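Visit to the Reisinger guitar workshop, August

I had a free morning between the Arnura show and the one in Tresness, so I took the tour at Reisinger, where my small-bodied acoustic was made. They let visitors in on open days, 70 people this time, split into groups. Mine started at 9:30.

Nadja Kuster led our group. She has been there long enough to have glued the braces in my guitar, and she looked up the serial number to check. She hadn't. It was someone who has left for a cello shop.

We started in the wood room, which is kept at a steady humidity and smells like a pencil sharpener. Spruce tops are stacked with small sticks between them so the air can get through. Nadja tapped two of them for us. One rang and one went thud, and she said the thud would go into a cheaper model with a bit more bracing taken off.

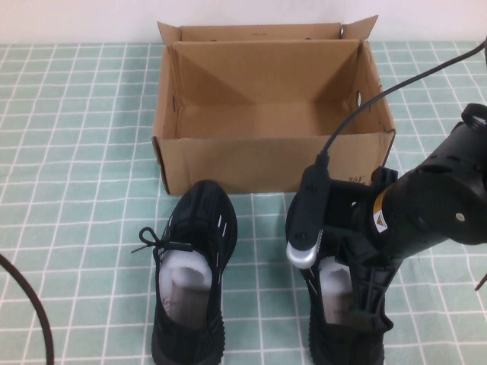 How long does it take to build one guitar?

The standard model takes 51 working days from cut wood to strings, and most of that is waiting for glue and finish to dry. Custom orders run to 87.

The bending room was the part I liked best. The sides are soaked, then pressed over a hot iron by hand. A man in our group tried a scrap piece and cracked it, and so did I. They still do it this way for the smaller bodies. The larger ones go in a heated mold.

Next came necks. I asked about mine, which has gone a little stiff to play above the seventh fret after a lot of summer festivals. Nadja sighted down it and said the frets were worn and the neck itself was fine. She quoted me 80 dollars for a level and polish, but I needed it for the show that night, so it will have to wait.
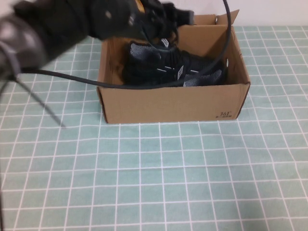 After lunch we heard a short set in the showroom from a duo called Clundeo, two guitars and one voice, playing instruments from the current line. The room is all hard floor and glass and it was bright in there, but the low end held up. They did a slow waltz I didn't know and I forgot to ask what it was.

I played a few things off the wall myself. The twelve-fret model was easy on the left hand and very loud for its size. The new mahogany one sounded closed in to me - maybe it needs a year of playing.

Parking is behind the building and the lot fills early. Coffee is free, sandwiches are not. I left at 2:15 and made soundcheck in Tresness with time to change strings.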